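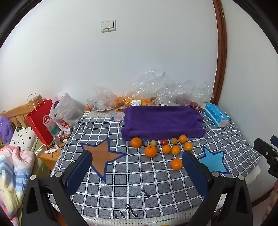
검색어를 입력하세요 검색 전체메뉴

로봇은 물건 잡는 법을 어떻게 배울까요?

어린이 연구 교실 / 2019-01-24

여러분은 방울토마토를 집을 때 손가락에 힘을 얼마나 주어야 하는지 생각해 본 적이 있습니까? 대부분의 사람은 생각하지 않고도 알맞게 집습니다. 아기였을 때부터 수없이 많은 물건을 만지고, 떨어뜨리고, 다시 집어 보았기 때문입니다. 로봇에게는 그런 어린 시절이 없습니다. 그래서 연구자는 로봇에게 보여 줄 연습 장면을 따로 모아야 합니다.

오르크덴(Orkden) 연구소의 그라치엘라 파가노 연구원과 피에리나 페라로 연구원은 ‘피젤(Pisell)’이라는 연구에서 이 문제를 다루었습니다. 이 글에서는 두 연구원이 사용한 방법과 그 결과를 소개합니다.

사람이 먼저 집게를 듭니다

피젤 연구에서는 로봇 팔 대신 사람이 손에 드는 집게를 사용합니다. 집게에는 마주 보는 두 개의 팔이 있고, 팔의 안쪽 면에는 네모난 패드가 하나씩 붙어 있습니다. 집게에 달린 카메라는 패드와 그 앞에 놓인 물건을 함께 찍습니다. 로봇도 나중에 똑같은 모양의 집게와 카메라를 달고 일하게 됩니다. 따라서 사람이 모은 영상은 로봇이 일할 때 보게 될 모습과 매우 비슷합니다.

이 방법의 좋은 점은 무거운 로봇을 옮기지 않아도 된다는 것입니다. 집게만 들고 가면 침실에서도, 부엌에서도 연습 장면을 모을 수 있습니다.

왜 어수선한 곳에서 연습합니까?

실험실의 책상은 대개 깨끗하고 색도 한 가지입니다. 그러나 사람이 사는 집은 그렇지 않습니다. 체크무늬 천 위에 귤과 방울토마토가 흩어져 있기도 하고, 그 뒤에 수건과 투명한 비닐봉지가 있기도 합니다. 천에 인쇄된 별 그림은 집을 수 없지만 귤은 집을 수 있습니다. 사람은 이 차이를 금방 알지만, 로봇은 여러 장면을 보면서 배워야 합니다.

비닐봉지도 어려운 문제입니다. 투명한 비닐은 빛을 반사하고, 안에 든 과일의 모양을 다르게 보이게 합니다. 크기와 색이 다른 과일도 좋은 연습 재료입니다. 큰 귤을 집을 때와 작은 방울토마토를 집을 때는 집게를 벌리는 폭이 달라야 합니다.

영상이 배움이 되는 과정

연구원들은 모두 2436개의 영상을 모았습니다. 영상 하나에는 사람이 집게를 움직여 물건을 집고 다른 곳에 내려놓는 동작이 담겨 있습니다. 컴퓨터는 영상을 짧은 순간으로 나눈 다음, 각 순간마다 집게가 어느 쪽으로 움직였는지, 얼마나 벌어졌는지를 기록합니다.

그다음에는 컴퓨터 프로그램이 이 기록을 되풀이하여 살펴봅니다. 프로그램은 장면을 보고 다음 동작을 짐작한 뒤, 사람이 실제로 한 동작과 비교합니다. 짐작이 틀리면 계산 방법을 조금 고칩니다. 이렇게 사람의 시범을 보고 배우는 방법을 ‘모방 학습’이라고 합니다. 모방은 따라 한다는 뜻입니다.

시험 결과

12월에 연구원들은 로봇에게 처음 보는 방에서 과일을 집게 하였습니다. 시험은 두 번에 나누어 하였습니다. 먼저 깨끗한 책상에서 모은 영상만 보고 배운 로봇이 200번 가운데 60번 성공하였습니다. 다음으로 여러 집에서 모은 영상까지 함께 보고 배운 로봇은 같은 횟수의 시험에서 절반이 넘게 성공하였습니다.

아직 해결하지 못한 문제도 있습니다. 로봇은 비닐봉지 안에 든 과일을 자주 놓쳤고, 수건 밑에 가려진 물건은 찾지 못하였습니다. 페라로 연구원은 다음 연구에서 패드에 힘을 느끼는 감지기를 넣어 볼 계획이라고 밝혔습니다.

집에서 해 보는 활동

부엌용 집게로 귤과 방울토마토를 하나씩 접시에 옮겨 보십시오. 그런 다음 한쪽 눈을 감고 다시 해 보십시오. 물건까지의 거리를 알기가 어떻게 달라졌는지 공책에 적고, 친구의 기록과 비교해 보십시오.

낱말 풀이
시범: 다른 사람이 따라 할 수 있도록 먼저 해 보이는 것
감지기: 빛, 힘, 온도 등을 알아내는 장치

관련 글
로봇의 눈, 카메라는 무엇을 봅니까?
텔툼(Teltum) 과학관 어린이 강연 안내
산토로(Santoro) 로봇 팔의 관절 살펴보기
기계도 연습하면 나아집니까?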